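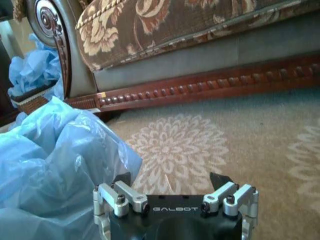
GALBOT gripper, seen from above.

Re: Trirstead tracker, charges after the switch

> The June statement shows 3636 units but the value is 40 pounds
> lower than units times price. Is Eltach taking the platform fee
> by selling units, or from cash?

From cash first. If the cash balance falls below 20 pounds, Eltach sells units from the largest holding to cover the fee. The sale settles later, so the unit count and the value on one statement can be struck at different times.

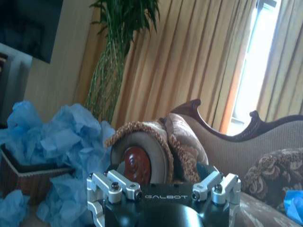 Check the transaction list for a line marked "Visico adj". On mine the fund's own charge does not appear there at all, as it is already in the unit price. The Ekpo fund works the same way.

I keep 900 pounds in cash on the account and have had no forced sales.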